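Friday, late, tea going cold

Still thinking about the burr puzzle, so I may as well write it down and get it out of my head. It came from Pramwood, the little shop out in Wutesstead with the squeaky step, and it was supposed to be a quick evening thing. Ha! I've had bits of it on the table all week and I am no closer to knowing which way the pieces want to go.

The purple part is my favorite (lavender, I suppose, if you're being fussy). It stands up all by itself on its three legs with the square column poking out of the middle, and I keep wanting to leave it like that and call it a tiny monument. The red part is the annoying one. It's all crossed bars and it leans, and every time I look at it I see a different way in. And then there's the blue bar, just one long plain stick, so you'd think it would be the easy piece. It is not the easy piece. It has to go in last, or maybe first, and I change my mind about that over every cup of tea.

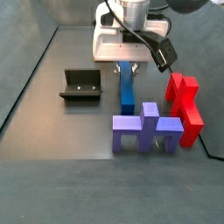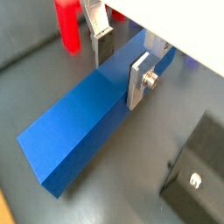 Blue bar, again. I've got a thing about it now. I did try looking for help on the Clalus puzzle board, where people post their solving diaries (mine goes up there too, once I've fixed the spelling), and somebody had written 500 words on how to hold your first piece, which I read all the way through, twice, and then went and made toast. Lovely writing. No use to me whatsoever.

Yao left a comment under last week's entry saying that the long bar is a key piece, that I should build everything else around an empty channel and only slide it in when the channel runs clean from end to end, and that forcing it early is how corners get dented. Fair enough! I did force it a bit on Monday and I felt guilty all through dinner.

So the new plan is to ignore blue completely. Purple goes down first, then I turn red a quarter at a time and look for a gap that goes straight through. I gave that 50 minutes tonight and got something that nearly held, and then I sneezed. I'm not even kidding. Back to separate pieces, and one of them went under the radiator, so there was a bit with a coat hanger that I won't go into.

I'd like it done before the next one arrives, because I have already ordered the next one (I know, I know). It's wood this time and has a drawer in it somewhere. Going to bed now, and I'm leaving the purple one standing up.

3 comments · 50 shares

Last updated in May

Contact · Back to top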